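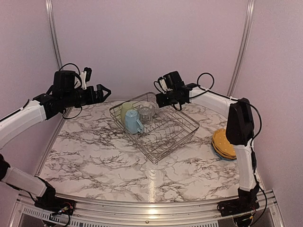 Progress report to the Prernitz Fund
Shared kitchen, Tsao House
5 December 2018
Prepared by Yuk-lan Tang

This report covers the period since the first payment in February. The grant was for refitting the shared kitchen on the ground floor and replacing the crockery and drying equipment used at the lunch club.

Work completed

The old sink unit came out in the first stage. The building dates from 1915 and the pipes behind the unit were in worse condition than the survey suggested, so the plumber had to replace the run back to the hall wall. This added 17 days to the schedule. The extra cost was met from the contingency line and no further money is requested for it.

The walls have been painted and the new shelving is up. Warnilov delivered the base cabinets complete except for one door, which came separately and has since been hung. The hot water supply has been tested and signed off by the building inspector.

Dishes and drying

Most of the old cups and plates were chipped and have been thrown out. We chose to buy mixed colors instead of a matching set. Single pieces can then be replaced as they break, and the supplier gave us a better price on ends of lines. The yellow dotted plates and the blue plates are both in use. Cups are a mixture of glass and colored mugs.

We moved from drying with towels to air drying in wire racks. The health advice we were given favored this, and it has cut the laundry to one load a week. The racks have fixed dividers that were meant for plates, but cups can go in them too. Small cups tend to lean between the wires, and members have been asked to put these in last. Plates are stacked beside the rack once they are dry and go back on the shelf at the end of the session.

We have two complaints to report about the racks. They take up more room than the old draining board, and they have to be lifted out of the way before food is prepared. Grakavton has quoted for a wall-mounted version. We would like to wait until the spring before deciding – the present racks are sound and there is no hurry.

Use of the kitchen

The lunch club now has 39 regular members, and attendance has held up through the fall. The parent and baby group started using the kitchen in the afternoons once the water was back on. A cleaning rota is posted by the door. It is followed well at lunchtimes and less well in the evenings, and I have spoken to the evening groups about leaving dishes overnight.

Still to do

The extractor fan has not been fitted. The electrician has the part and is waiting for access to the outside wall. Seven shelf labels need to be redone in larger print. The floor seal by the back door has lifted and the contractor will return to fix it at no charge.

Spending

Spending is within the approved budget. Receipts for the cabinets, plumbing and dishes are attached. The invoice for painting will follow with the final report, along with the fan installation certificate.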